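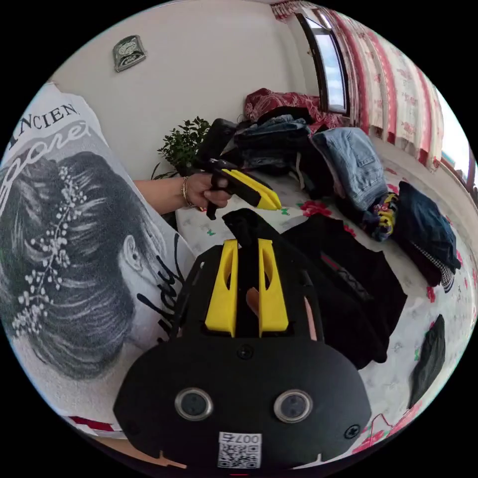 Mared James says if she'd wanted to eat her dinner with the serving spoons she'd have gone into catering, and that folding a pair of jeans with two grippers is the same skill, only worse paid. So, a thread on how the automation is going at Hondwood.

Background for new followers: we are a laundry and clothes-returns outfit. Things come in crumpled, things go out flat. I have been making things flat for long enough that I fold napkins in restaurants and get looks.

In spring we were told about Diter. Diter is a folding robot. It was going to take away "the repetitive element of the role". I looked for the other element of the role for a while and I think it's the tea.

Diter can't fold yet. Diter has to be shown. And it can't be shown with hands, as it hasn't got any, so people do the folding with the same sort of yellow fingers it'll be using. You hold one in each fist and pinch.

You find out a lot about your own hands when they're taken off you. I didn't know I smoothed a collar with the side of my little finger. There is no little finger on a gripper. There are two prongs and your own good intentions.

Denim is fine, by the way. Denim wants to be folded. Anything black and stretchy is a different matter, it goes limp at one end while you're being polite to the other.

The target is 3,000 folds before the winter rush. We were on 2,000 when somebody in the Wuncombe office looked through them and asked if we could fold "more naturally". Ieuan Morris asked which of us they meant. They meant him. He has been folding jumpers in a way he learned from his nan and the robot was picking it up.

So now there is a house style. It's two sides of paper. Sleeves in, hem up, turn, turn. We used to have eleven people with eleven ways of doing a shirt, and you could open any parcel and know who'd packed it. I didn't expect to mind about that and I mind about it.

To be fair to the thing: my wrists. I was on the flatwork table all last winter and by four in the afternoon I couldn't undo a jar. If Diter wants the duvet covers it can have every one of them with my blessing, including the fitted sheets, which I've always suspected were designed by someone who hates us.

Caradog Bowen has the opposite view. He likes the duvet covers. He listens to the cricket, does the covers, goes home. He's been offered "exception handling" instead, meaning he stands by the robot and gets whatever it gives up on. He asked what sort of things it gives up on. The answer was zips, straps, linings, and anything inside out. So Caradog loses the nice part of the job and keeps the swearing.

Someone in the replies asked about pay. Demonstrating is paid at the ordinary rate plus 70 pence an hour. The new exceptions job hasn't been graded yet. Prys Morris raised it at the meeting in October and was told it was "on the list". He asked to see the list. That has gone on the list.

Also no, nobody's been let go. Two people left over the summer and weren't replaced, and we are all expected to notice how different that is.

One thing I'd pass on to anyone whose workplace is at this stage: ask early what happens to the person doing the showing once the showing is done. We asked late. We've now got it in writing that everybody who demonstrates gets first pick of the machine shifts and proper training on it, and that took three meetings and Iestyn Pritchard refusing to touch a cardigan.

The trial run was last week. Diter did a tea towel in the time it takes me to do six. It was a very good tea towel, mind. Square as you like. The man from Meredith, who make the arm, clapped. I've never once been clapped for a tea towel.

My own tally this month is 379, if you were wondering, and I've been told my towels are "very clean data". I've asked for that on my appraisal.

Next session is after the November stocktake and it's babygros. Poppers. With prongs. Mared has put in for leave. I'll update this when I know if she got it.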